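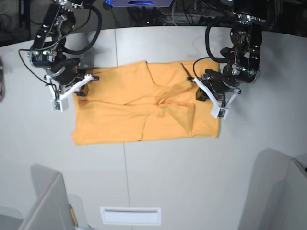
Khadija Hajji wanted to know, under my last post, whether the Demeck steamer is any good on cotton or whether she should just buy a proper iron and stop messing about. Fair question Khadija. Been using the thing since April so I can finally answer. Short version, yes for most things, no for collars, and don't bother with the travel pouch.

Doing this in my lunch break so excuse the state of it.

What you get
Steamer, a clip-on brush, a glove thing, the pouch, a leaflet in tiny print. The glove is thin. I swapped it for an oven glove after the first week and haven't looked back. Brush is decent, gets cat hair off a coat, pushes the pile up on velvet. Goes on with a click and comes off with a fight.

Cable is long enough to get from the socket behind my bedroom door to the wardrobe. Just. If your sockets are in daft places measure first.

Heating up
Quick. I put it on, clean my teeth, it's ready. Light goes from red to green and there's a beep you can't turn off. At six in the morning with someone asleep next door that beep is not your friend.

First few puffs spit. Every time. Point it at the bath or the floor, count to ten, then start. I ruined the look of a silk blouse for a wedding by not doing this, big water spots right down the front, had to go in a cardigan.

On actual clothes
Cotton T-shirts: good. Not ironed-good but good enough to wear out of the house. Hang it up, pull the hem tight with your other hand, go slowly from the top. People wave these things about like they're spraying a hedge, then say it doesn't work. Slow down. Two passes on the front, one on the back.

If it's been sat in the basket with a hard crease across it, turn it inside out and do it from the wrong side first. Works better, no idea why. Heavy cotton takes longer, and one of those thick ones from the market that feels like a tea towel I gave up on and ironed.

Viscose and polyester: brilliant, this is what it's for. Dresses drop straight in seconds. School trousers same.

Linen: no. Well, a bit. It goes from slept-in to sat-in. If you're happy with that then fine.

Shirts: body and sleeves ok, collar and cuffs rubbish. You need something hard to press against. I tried it with a chopping board behind the collar and got a damp collar. Anybody who needs a crisp work shirt every day should buy an iron and be done.

Curtains: did the whole front room without taking them down. Arms ached for two days but they look new. Worth having one for this alone if you've got long ones.

The tank
My main moan. It's small. Does four tops if you're careful, then it's back to the tap, and the stopper is a little rubber bung on a strap which I can already see going. Filling it over the sink you always get water down the outside. Wipe it before you plug it back in, obviously.

We're hard water here and it started coughing out white bits after about 100 goes. Leaflet says descale with vinegar and then contradicts itself on the next page and says never use vinegar. I used half vinegar half water, left it an hour, ran it out the back door. Been fine. Now I use the water out of the tumble dryer tray through a coffee filter, somone will tell me that's wrong.

Compared with the others
Had a Trosura before this, the upright sort with a pole. More steam, massive tank, took up half the landing. Pole kept sliding down while you were using it. Sold it. If you've got a utility room and a lot of dresses I'd say the Trosura is the better machine by a mile. I've got a hook behind a door.

My sister has the Zeltuseck, dearer, lighter in the hand, metal plate on the front that gets hot so you can press against a wall or a board with it. Collars come out better, still not great. Tank is even smaller. She likes it. I find the trigger stiff, you have to hold it in the whole time and my thumb goes numb. The Demeck one locks on, which I'd now not be without.

Never tried the El-Sayed, it's been out of stock every time I look.

Folding after
Asked about this loads. Let things hang for five minutes before you fold them. If they go in the drawer still warm and a bit damp they take a crease from the fold and you're back where you started. I do mine flat on the table, smooth it with my hands, sides in, bottom up. Rolling is fine for holidays.

Things I'd change
Bigger tank. Proper screw cap. A beep you can shut up. A glove made of glove. The pouch has no room for the cable, so what's it for.

Customer service
Emailed about a replacement bung. Got an automatic reply saying I was number 454 in the queue, then a real reply nine days later from someone quite nice who sent me two. So that's alright, if you're not in a hurry.

Would I buy it again
Yeah. On offer. Not at full price, for that you may as well get the Zeltuseck. And keep your iron, don't chuck it like I did, I had to borrow next door's for an interview shirt and she's still not let me forget it.

Khadija, if it's mostly T-shirts and the odd dress get the steamer. If it's work shirts get the iron. Will do the clothes airer next time, the one with the wings, it's dire.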